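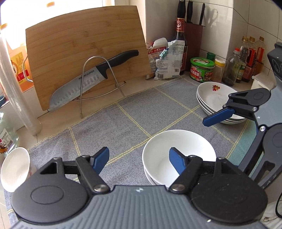
Fig. 6 - White bowl on gray mat.

6. Setting up the filler word counter

Orketti listens for "like", "um", "you know" and 66 other fillers. Off by default. To turn it on:

1. Open Settings, then Speech, then Fillers.
2. Pick a speaker profile. No profile yet? Go back to section 2 first.
3. Read the sample paragraph out loud. Normal speed. Don't put on your radio voice.
4. Wait for the green check. If it stays yellow, read it agian.
5. Tap Save. Backing out without Save loses the recording.

Note: "like" is counted only as a filler. "I like soup" should not add to your total. "I was like, so mad" should. It gets this wrong sometimes, mostly with fast talkers - long-press the word in the transcript and choose Not a filler.

Note: two speakers max per session. A third voice gets lumped in with whoever spoke last.

Adding your own words

1. Fillers, then My List, then the plus sign.
2. Type the word or phrase. Lower case only.
3. Say it 2 times when asked.
4. Save.

Short words like "so" will give you a lot of false hits. Try the Strict setting.

CAUTION: Resetting a profile wipes it's history and custom list. No undo. Export first.

CAUTION: Ask people before you record them. Teens too.

Regional word packs (Tenham, Yeoh) are a separate download, see Downloads page. The December pack replaces the older ones, remove those before installing.

Section updated 2024-01-17, Juwita Tambunan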